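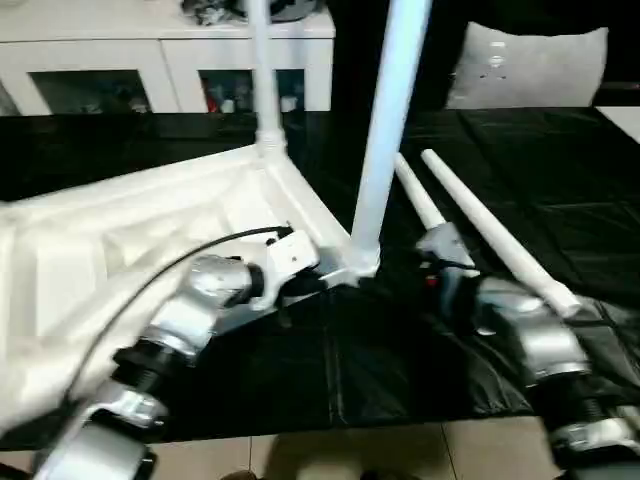
*White plastic frame on the black floor sheet, both arms reaching in.*

**Ticket:** Petition signatures rejected as duplicates after import
**Opened by:** Siiri Lahtinen, Suvis (ballot access drive)
**Handled by:** Lempi Seppälä, Greltell support desk
**Product:** Brillum petition tracker, hosted
**Priority:** High (filing deadline in February)
**Status:** Waiting on customer

---

**Siiri, 30 Jan 2018, 8:54 AM**

Good morning, and I hope I'm putting this in the right queue, as the form only gave me "Billing" or "Other" and it surely isn't billing.

We're collecting signatures to get our charter amendment on the Valtonen city ballot. The city clerk needs 1,000 good ones. Last night I imported the sheets from the weekend and Brillum marked 80 of them as duplicates, which gave me quite a turn, I can tell you. I sat down with the paper and my coffee and went through the first page of the duplicate list, and most of these are plainly different people! A father and son with the same name at the same house, two sisters-in-law who both sign with a first initial, that kind of thing. There's one lady on Alder Street who is flagged as a duplicate of her own husband.

I haven't deleted anything. There's a big red button that says "Resolve all" and I'm leaving it well alone until I hear from you.

Thank you so much,
Siiri

---

**Lempi, 9:31 AM**

Hi Siiri, you found the right place, and thank you for not pressing that button! "Resolve all" keeps the oldest entry in each pair and archives the other. It can be undone, but it's a slow business and I'd much prefer we didn't have to.

Could you let me know three things when you get a minute:

1. Which import template did you pick? It's in the first drop-down on the import page.
2. Is the birth year column filled in on your spreadsheet?
3. Under Settings > Matching, what does "Match strength" say?

No need to send me the spreadsheet itself. Those are people's home addresses and I can see what I need from the import log.

---

**Siiri, 10:12 AM**

The template says "Nominating petition, short." I think that was already chosen when I opened the page, I don't remember touching it. The birth year column is filled in for nearly everyone, our circulators are very good about it. Match strength says "Loose."

Should it be Loose? I inherited this account from the person who ran the school board campaign two years ago and I've always been a bit afraid of the Settings page.

---

**Lempi, 10:40 AM**

That explains a good deal. The short template was made for candidate nominating petitions, where the form doesn't ask for a birth year, so it skips that column completely. It never reads it in. Then with matching on Loose, the tracker compares last name, first initial and street address and calls it a day. Father and son at one address look exactly alike to it, and so would your lady on Alder Street if her first name starts with the same letter as her husband's.

Here's what I'd do, in this order:

- Go to Imports, find last night's batch, and choose "Roll back batch." Only that batch is affected.
- Settings > Matching, change Loose to "Full name + birth year," and click Save at the very bottom of the page (you do have to scroll for it, sorry).
- Import the same spreadsheet again with the template called "Initiative or charter petition."
- Look at the duplicate list again and tell me the number.

Please don't change the match strength before the rollback is finished. It starts a recheck of the whole account and the two jobs get in each other's way.

---

**Siiri, 11:58 AM**

Well, the rollback sat at 54 percent for such a long time that I went and walked the dog, but it was finished when I got back. Then I did the rest just as you wrote it.

Now it says 16 duplicates. I have looked at every one and I believe they're real. We had a table at the farmers' market and another outside the library, and people do forget what they've signed, bless them. One gentleman signed twice on the same sheet.

Two small questions while I have you. Will the older batches get checked again with the new setting, or do I need to roll those back as well? And when somebody truly did sign twice, does the tracker keep one of them or throw out both? Our clerk counts the first one as good and strikes the second, and I'd like our total to come out the same as hers.

---

**Lempi, 12:25 PM**

So glad that brought it down!

The older batches get rechecked when you save the new match setting, but if they came in on the short template there's no birth year stored for them, and the recheck will leave those rows as they were. Look at the Template column on the Imports page. Anything that says "short" will need the same rollback and re-import. Do them one at a time, oldest first.

On your second question, it keeps one, going by the signing date and then the line number, so that should agree with your clerk. Do glance at any rows with a blank signing date, though. Those get sorted last whatever order the sheet was in.

I've asked our developers to stop the import page from remembering the last template used. I can't promise when that will be in.

Leaving this open until you've been through the older batches. Just reply here with the new total.

---

**Siiri, 12:49 PM**

Four of them say "short." I'll start on those after lunch and write back when they're all in.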